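Flemness Countertop Microwave, White, Two Knobs

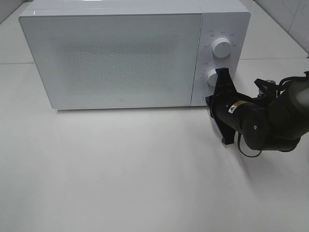

Valentyna Ostapchuk wrote to us in April that she wanted a microwave with no keypad, and asked whether the knobs could be set in small steps. The timer knob can be stopped anywhere along its range. The power knob clicks into fixed settings, and there is nothing to program before you start.

The Flemness is a plain solid microwave for a small kitchen, a break room or a rental. The outside is glossy white. The door has a mesh-covered window in the middle and rounded corners. Both knobs are on the panel to the right of the door, one above the other.

Details
Power: 700 watts
Power settings: 8
Color: white
Controls: two round knobs
Turntable: glass, removable, dishwasher safe
Interior light: yes, on while running
Clock: no

Using it
Put the food in, close the door and set the power first. Then turn the timer. For times under two minutes, turn the timer past the mark and bring it back to the time you want. A bell rings at the end. If you take the food out early, turn the timer back to zero so the oven does not run empty.

Defrosting works best on the second-lowest setting. A 300 gram pack of ground meat takes 9 minutes, turned over once halfway through. Let it stand for a few minutes before cooking.

Placement
Set it on a flat, dry countertop with open space behind it and above it. Do not cover the vents. Use a grounded outlet and do not run it from an extension cord.

Cleaning
Unplug the oven first. Wipe the outside with a damp cloth and a little dish soap. Scouring pads will scratch the glossy finish. The knobs should be wiped in place and not pulled off.

Parts and service
Turntables, roller rings and interior bulbs are kept in stock at Celtier. Bulbs must be changed by a service shop. For parts orders, write to Zigniew Sadowski's desk at the Celtier parts counter and include the model number from the label on the back.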